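## Does clutter during demos help the rope policy, or only slow it down?

**ayaaba_hands** (thread starter)

Posted 03/08/2025

Hello all. I want to share a result and ask if others see the same. At Ayaaba we train a two-handed policy for untangling rope. We have 2,056 teleoperated demos. One half was recorded with only the rope on the table. In the other half we put unrelated objects on the table too, and we moved them to new places between demos.

When we test on a bare table, the two policies are nearly equal. When we test with objects that neither policy has seen, the one trained with clutter keeps working and the other one often reaches to the wrong place. The network, training steps and operators are the same for both.

My supervisor says this is obvious. I think the size of the gap is not obvious, and I would like to know what causes it.
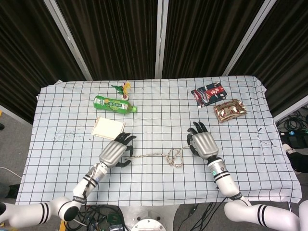

The clutter policy seems to learn something about where rope ends, and not only about what is different from the background. I say "seems" because I have no direct proof. With a bare cloth, the network can use a very cheap rule: anything which is not white or blue grid is rope. When a snack packet and a green bottle share the same cloth with the rope, this rule does not work anymore. Also our rope is beige, so it is not a strong color against the white squares, and I believe this makes the cheap rule attractive for thick parts and bad for the thin ones.

---

**pirnska_lab**

Nice experiment, but I am not convinced by the explanation. Did you check the operators? When I teleoperate with things lying near the hands, I move slower and I lift higher. So your clutter demos may simply be better demos. The vision part could be innocent.

---

**ayaaba_hands**

It is a fair point. The clutter demos are longer, yes. I did not compare the lifting height. I can take it from the joint logs, we save everything.

---

**gridcloth**

I would look at the cloth before the operators. A regular grid is a ruler for the network. If the camera and the table never move, it can learn "go to this square" and ignore half of the picture. We had this at Sindico with a checked mat. We turned the mat a little and the success rate fell badly, with the same rope and the same light.

Please try one test on a plain cloth. It costs you one afternoon.

---

**pirnska_lab**

> A regular grid is a ruler for the network.

Both of the policies have the same ruler, so it cannot explain the difference between them. It can only explain why both are good on the bare table.

---

**gridcloth**

It can, if the clutter covers some squares. Then the ruler is broken in half of the data and the network must look for other information. I do not say it is the whole story.

---

**ayaaba_hands**

This I did not consider. The packets do lie flat and hide part of the grid. I will order plain cloth in white and in gray.

---

**slowgripper8**

How many seeds? I read the post two times and did not find it. With one seed per policy I would not discuss causes yet.

---

**ayaaba_hands**

3 seeds per policy. The worst clutter seed is still better than the best bare seed on the unseen objects. But I agree that it is few, and I should have written it in the first post — sorry.

---

**slowgripper8**

Thanks, then I take it more seriously. Still, I would want 8 before I put it in a paper. The reviewers at the Rarnville workshop asked us exactly this in April, and we had no good answer.

---

**pirnska_lab**

If you do the replay, here is a cleaner way to separate my idea from yours. Take the bare-table demos, keep the motion as it is, and paste cut-out objects into the camera images. If the gap closes, it was vision and I am wrong. If it stays, look at the operators.

---

**gridcloth**

Pasted objects have no shadows and never hide the fingers correctly. I would trust a negative result from this less than a positive one.

---

**ayaaba_hands**

I agree with both. Plan for now: first the lifting height from the logs, then pasted objects, then the plain cloth when it arrives. I will post the numbers in this thread, also if they make my explanation look bad.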